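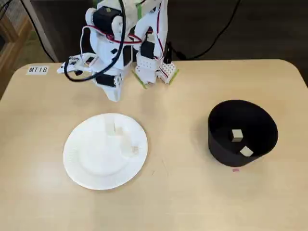 Prato de papel, pote preto e os cubinhos em cima da mesa clara

Fórum Casa & Jogos > Organização > Cubinho claro em prato branco, alguém mais sofre?

dgodoy_13
Pessoal, preciso de opinião. Separo os cubinhos em prato de papel antes de guardar, e os brancos somem no fundo! Na foto tem três no prato e eu mesmo demoro pra achar. Os beges vão pro pote preto e ali enxergo de longe. Troco o prato por quê?

marilu.troca
Prato escuro, ué. Ou uma tampa de pote de sorvete, de graça. Eu uso a bandejinha da Dritis faz uns anos e adoro (a azul, a cinza é feia demais).

Tipene Rakena
Discordo da Marilu. Bandeja rasa não segura nada, esbarrou, foi tudo pro chão. Bota tudo em pote alto e pronto.

marilu.troca
Pote alto é ótimo até você ter que enfiar a mão pra pegar o último no fundo kkkk

dgodoy_13
Pois é, o preto tem esse problema, meus dedos mal alcançam. E tenho roughly... digo, mais ou menos 2000 cubos pra separar até julho, então faz diferença.

pecinha_solta
2000??? Eu reclamando dos meus 28. Domingo, essa mesa de canto arredondado é boa? Tô querendo uma assim, a minha tem quina e vivo com a coxa roxa.

dgodoy_13
É da Troltholm, gosto bastante, mas risca fácil. Passa um pano macio.

Tipene Rakena
Risca porque você arrasta pote nela. Feltro embaixo, 4 pedacinhos, já falei isso no outro tópico.

marilu.troca
Feltro solta com o tempo, Tipene. Prefiro uma toalhinha.

dgodoy_13
Vou tentar com prato azul e conto depois. O pote fica, gostei dele.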